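3.2 Gathering the bottle examples

We wanted the Zirnari set to look like real leftovers, so I asked everyone in our hallway to save their empties. By June we had a big bag of them, clear ones and green ones, some pretty squashed (the squashed ones are the best, I think!). Each round starts with a handful tipped out on the tabletop. I drive the arm by hand, pick one bottle, and the wrist camera records the whole try.

We kept 656 tries in the end. Another 253 went in the bin, mostly my fault: I'd bump the bottle I was after and chase it across the table, and the policy doesn't need to learn that from me. Of the ones we kept, 555 went into training and the rest were held back for Section 4.

Clear plastic was the hard part. Rina, our labeling tool, kept losing the edges of a see-through bottle and latching onto the label instead, so I redrew the outlines on a lot of them myself (Figure 2).

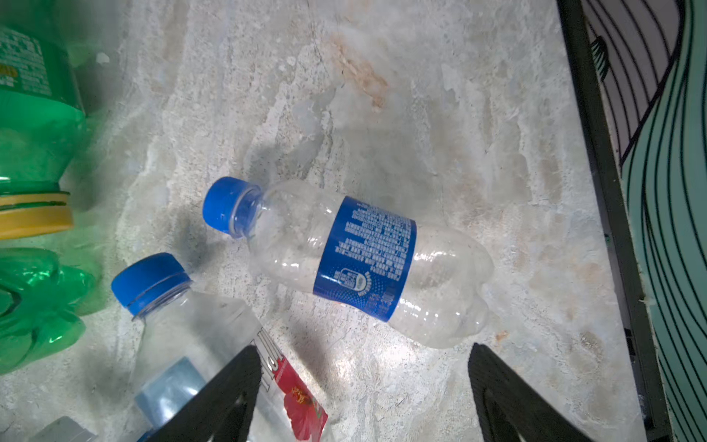

Figure 2. Wrist view from the bottle set, with clear and green bottles and both fingers showing.

I also mixed up which way the necks point between rounds, as our first 18 practice runs all had them facing the arm and the policy got lazy about it. Caps stayed on if they came that way.

Dovorico Lab Notes | Contact the authors | Back to top

Comments (2)

gripfan: Did you try it with the labels peeled off?

arboleda_reader: Would love to see the 253 rejects posted too, even the messy ones.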